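Kovetti Clearing Kit – data card

September, by Wakana Oshima
Filed under: Robotics > Kits & Datasets

The Kovetti kit is a pair of padded gripper fingers with a small wrist camera, sold by Tirex. Together with the kit you receive 200 recorded episodes of one job: take used tableware from a tray and put it into a dish rack.

Each episode has 2 files, the video and the arm log. Please keep them in the same folder – the loader matches them by name.

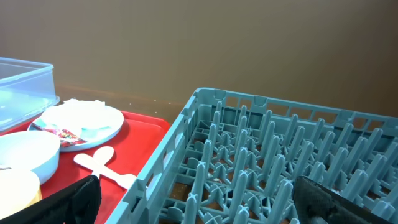 Wrist view, red tray at left and rack at right.

Paper trash and wooden utensils do not go in the rack. They are labeled "discard" in the log. Plates should stand between the pegs, and a plate lying flat on top is labeled "fail".

Known problems: clear containers are often missed by the Mestum detector. We did not correct these labels yet.

Kit questions go to Tín Lại at Tirex. For label errors, write to me with the episode number.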